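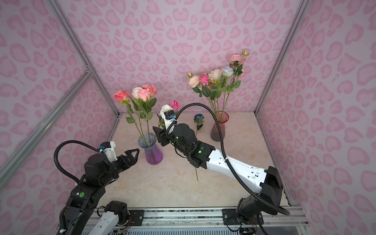
A wrist cable that snags during a two-arm task usually shows up first as a position error on joint 4, and the controller stops the arm before anything looks wrong. The Wornix log records it as a tracking fault, so many operators recalibrate and get the same stop again. On cells where each corrugated cable runs in a wide loop from the wrist back along the arm, check the loop before touching calibration. The procedure below applies to the flower-sorting cell and any other cell with the Seltis wrist mount.

Clearing the fault

1. Press the emergency stop. Do not reach past the front rail while either arm is powered.

2. Support the stopped arm by its long link, then release the brakes. The arm will drop if it is not held.

3. Move the wrist by hand through its full range. Feel for a point where the cable pulls tight or catches on a joint housing.

4. Loosen the clamp nearest the base and feed cable toward the wrist until the tight point is gone. Retighten the clamp.

5. Clear any stems lying under the link. A stem caught under a moving link can raise the same fault.

6. Restore power and run the arm alone at 30 percent speed for 18 cycles. Keep the other arm parked.
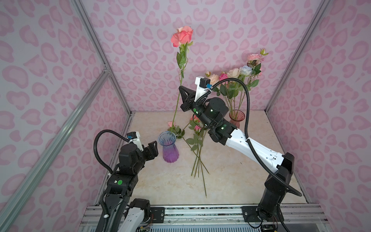
Right gripper at the stem of a tall rose, with the cable arching above the arm.

Repeat the test with both arms running. Watch the cable when the wrist is reaching across the cell, where slack is most likely to run out. If the fault returns at the same wrist angle, replace the cable. If it returns at different angles, check the motor connector on joint 4.

Log each stop with the joint number and wrist angle. Send repeat faults to Vasiliki Giannakopoulos with the log attached.

Last revised May 1, 2020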